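Reading Casualty Numbers in Old War News

June 12, 2020

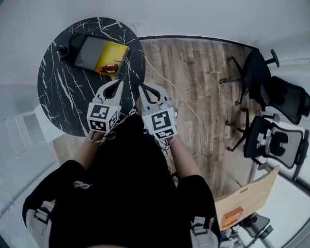 Why I started keeping a notebook

Last October I began writing down every troop figure and casualty figure I ran into while reading military history. I had been reading three books on the same border war in the same month and they did not agree on anything. One gave the garrison at Gratton as 1780 men. Another gave 1332. The third said "a strong force" and moved on to the weather.

I assumed one of the first two was a mistake, maybe a typing error that got copied. So I went back through the footnotes in both. Neither was a mistake. The higher number came from a ration return, which lists everybody who was fed. The lower came from a muster of men fit to carry a weapon on one particular morning. The difference was the sick, the cooks, the drivers, the clerks, and men away on detached duty. Both authors had copied their source correctly. Neither had told the reader what was being counted.

That was the first page of the notebook. I have filled most of it since then, and I thought I would put some of what I learned in one place, mainly so I can find it again.

Strength is a slippery word

When a newspaper or a history says an army had so many men, it can mean several things. Paper strength is what the unit was supposed to have when it was formed. Ration strength is who is drawing food. Effective strength is who could be put in the line. A battalion that has been in the field for a few months can be well under its paper strength and still be called a full battalion in every report.

Commanders knew this and used it. If you wanted reinforcements you reported effectives. If you wanted credit for the size of your command you reported rations. After a defeat you described your own side in effectives and the other side in rations. I have now seen this last one so often that I check for it first. If an author says 40 men held off several hundred, I want to know where each number came from, and a lot of the time they are from different kinds of lists made on different days.

The book about the Pristavano crossing does this on nearly every page. I still liked it. The author walked the ground and the chapters about the river are very good. But the defenders are always counted after the losses and the attackers are always counted before theirs, and by the end you have the feeling that the whole thing was a miracle. It was a hard fight that the side on the high bank won.

Estimates of the other side

Counting your own men is difficult enough. Counting the enemy is guesswork with a method behind it, and the method is usually left out.

Some of the methods I have come across are counting cooking fires, counting tents and multiplying, timing how long a column takes to pass a point, questioning prisoners, and asking local people. All of them go wrong in known ways. Fires can be lit to be seen. Tents can be left standing after the men have marched. Prisoners tend to know the size of their own company and not much above that, and some of them say what they think will get them a meal.

There is a letter in the Bodin collection, printed in the back of the second volume, in which a scouting officer gives his estimate and then explains how he got it. He watched the road from a barn loft for part of one night. He couldn't see the men, so he went by the sound of the wagons and guessed at a number of men for each wagon. He says plainly that he doesn't trust the result. By the time his number gets into the general's dispatch, the barn, the dark and the wagons have all dropped out. It is a flat figure. The dispatch was printed in the papers at home, and the papers are what the first historians used.

I find that letter more useful than most of the books on my shelf. It is one page long.

Ranges are better than single figures

When a source gives a low figure and a high figure, I used to be irritated and wish they would pick one. I've changed my mind on that. A range at least admits that somebody was unsure. If the range is very wide, they were very unsure, and I can decide how much to lean on it.

What I dislike is when a later writer takes only the top of the range. You can follow this happening through a series of books if you have the patience. The first one gives both ends. The second says "as many as" and gives the high one. The third drops "as many as." In the fourth it has become a fact and is in the index.

The reverse happens too, less often. Writers who want to show that a threat was exaggerated will pick up the bottom figure and forget the other. I try to write both ends in the notebook even when I am sure one of them is silly.

When a revised figure comes out

A new estimate that is much larger than the old one does not always mean the army grew. It may mean that someone got better information. It may mean the definition changed, and that part-time fighters or support people who were left out before are now included. Or men really did join. Often it is a mix, and the report will say so somewhere, but it won't be in the headline.

I went through the wartime bulletins for the second year of the campaign and made a table. The estimates for the northern column jump upward at one point and for a while I had that down as a wave of recruitment. Then I read the staff diary for the same weeks. A new intelligence officer had taken over and he counted the village militias. The man before him had not. I had to cross out half a page.

Casualties

This is the word I see misread most. Casualties means killed, wounded, captured and missing, and sometimes sick. People read it as killed. A report of 43 casualties in a company might mean a handful of dead and a lot of men who were back within the month. The older papers often print "losses," which could be the same thing or could include horses and guns.

Missing is the worst category. Right after a battle the missing list is long. Over the next weeks some of those men walk back in, some turn up on prisoner lists, and some are moved over to the dead. If a historian uses the first return for wounded and missing and a later one for killed, the same man can be counted twice. I found one officer who was counted in both columns in the regimental history of the Gratton garrison. I only caught it as his name was unusual and I remembered it.

Wendy Cropper's article on hospital returns was what got me looking at this more carefully. She goes through one set of hospital books line by line and compares them with the official totals. It's dry, and I read it twice. Her point is that the hospital clerks were counting beds and the army clerks were counting names, so a man who was moved between two hospitals shows up as two in one set of books and one in the other.

What I do now

I have a routine for it, which is slow but not complicated.

I write the figure down with the page it came from. Next to it I write what is being counted, if the author says. If the author doesn't say, I leave a blank and look at the footnote. If the footnote goes to another modern book, I look that one up when the library has it. I stop when I reach something written at the time, or when I run out of patience.

I also write the date of the count. It sounds fussy. An army on the first day of a march and the same army at the end of it are different sizes, and a lot of the disagreements I used to puzzle over went away once I had the dates next to each other.

I don't try to work out the true number. I did at the start, and I'd end up averaging two figures that had no business being averaged. Now I leave them side by side.

Books and a correction

A few people asked what I have been reading from. The Bodin letters are in two volumes and the second has the better index. Beryl Blackburn's short history of the campaign is the one I would give to someone starting out. She prints her tables at the back with the sources named, and when two returns conflict she gives both and tells you which she prefers. I don't agree with her about the retreat, but I could check everything she said, and that's how I know I don't agree.

The Pido lectures are harder to find. My library got them in from another county and I had them for two weeks. The third lecture is on supply and is worth the trouble. Most of the others repeat material that is in Blackburn.

The correction is to my post on the Gratton siege. I wrote that the garrison lost a third of its men. I had divided the total casualties by the muster figure, but the casualties included men who were only on the ration list. So I did the same thing I have been complaining about. I've taken the sentence out and put both figures in its place with a note on where each came from.

Next I want to go through the naval side, where the counts are supposed to be cleaner since every man had to be entered in the ship's book. I have only looked at two ships so far and one of the books has a page missing.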